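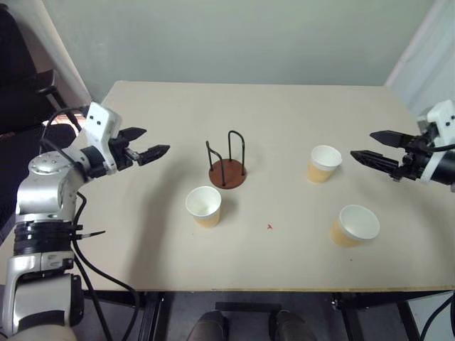

Chapter 6
Disposable Cups and Cup Holders in Counter Service

6.1 Scope of the chapter

The preceding chapters dealt with reusable tableware: its purchase, washing, storage and replacement. This chapter turns to the paper cup and to the holders, racks and carriers used with it. It covers cup construction, the selection of a holder, the layout of a small drinks table, and the handling of empty cups before filling. Lids and straws are treated in Chapter 7. Waste separation, mentioned here only in passing, is the subject of Chapter 11.

Readers should be able, after working through the chapter, to name the parts of a paper cup, to choose a holder suited to a given cup and table, and to draw a layout for a table served from one or both sides.

6.2 Terms

Rim. The rolled upper edge of the cup. It stiffens the mouth and gives the lid something to grip.

Sidewall. The tapered body, made from a flat blank wrapped around a form and joined along one seam.

Side seam. The overlapping joint that runs from rim to base. A cup held under uneven pressure usually deforms beside the seam before it deforms on it.

Base disk. The separate round piece closing the bottom. It is set slightly above the lower edge of the sidewall, so that the cup stands on a narrow ring of paper.

Foot. The narrow ring just described.

Nesting. The stacking of empty cups one inside another. The taper of the sidewall makes nesting possible.

Holder. Any device that keeps one or more cups in a fixed place while they are stored, filled or carried. A holder that stays on the table is called a stand; one that is lifted with the cups in it is called a carrier. Trade catalogs use the two words loosely, and the buyer should check which is meant.

6.3 Properties of an empty cup

An empty paper cup weighs very little for its size. It is taller than its foot is wide, and its mouth is wider than its foot. The center of gravity therefore lies fairly high, and a light push near the rim is enough to tip it. Once filled, the cup resists sliding better, but the consequences of tipping it are greater.

The sidewall is stiffest near the rim and near the base disk. Midway between them it can be pressed inward with little force. For this reason a cup should be gripped in the upper third, below the rim, with even pressure on opposite sides. Gripping across the mouth, with a finger inside the cup, is not acceptable in food service.

Sidewall stiffness falls when the paper takes up moisture. Cups stored in damp rooms may feel soft before they are ever filled. Sleeves of cups should be kept closed until needed and placed at least one shelf above the floor.

6.4 Types of holder

Wire holders. A wire holder consists of bent or welded wire fixed to a base. The base may be wire as well, or a solid disk of another material. The open construction lets the user see what is in the holder and makes it easy to wipe. Its weakness is contact area. The wire touches the cup along thin lines, and a soft cup forced into a tight ring will be marked by it.

Tube dispensers. A tube holds a nested stack and releases one cup at a time. Tubes save table space, but each accepts only a narrow range of rim diameters.

Molded trays. These carry two or four filled cups. They are cheap and are normally discarded after one use.

Drilled boards. A board with round holes supports each cup by its taper. Boards are steady and simple to make in a workshop. They are hard to clean inside the holes, and they must be lifted to wipe the table under them.

A holder with a solid round base needs the same room on every side and can be turned without being moved elsewhere. Where people approach the table from more than one direction, this is a real advantage over a rectangular rack with a front and a back.

6.5 Laying out a small drinks table

The layout begins with the sides from which the table is served. A table against a wall has one long working side and two short ones. Cups and holder should stand in the area that can be reached from all the sides in use, and nothing needed for service should stand close to the outer edge.

Three rules apply.

First, leave room between single cups for the hand that lifts them. Cups standing rim to rim are knocked over when the middle one is taken.

Second, keep the line of reach free. Anything that must be reached over, whether a holder, a jug or a cord, should be moved to the side.

Third, use a plain, light surface where there is a choice. Spills and crumbs show on it and are wiped up sooner.

A worked case is the counter layout used by the Tuko canteen in Guimarães. The table there was served from both ends. The original plan placed the holder at one end, and staff at the other end had to lean across the cups. In the revised plan, dated January 20, 2020, the holder was moved toward the middle and the loose cups were set out beside it. The canteen orders cups in cartons of 1,000 and opens one sleeve at a time.

6.6 Checking a holder before purchase

Set the holder on a level table and press down on opposite points of its edge. It should not rock. Place an empty cup of the intended size in it and lift the cup out with one hand. If the holder rises with the cup, either the fit is too tight or the base is too light — the remedy differs, so the two should be told apart by trying a smaller cup. Repeat the test with the cup filled.

Examine all wire ends. They should be closed, capped or turned away from the cup and the hand. Finally, wash the holder in the manner intended for daily use, dry it, and look for rust at the joints.

The Teseck holder discussed in Section 6.7 is tested in this way, first empty and then with a full set of cups.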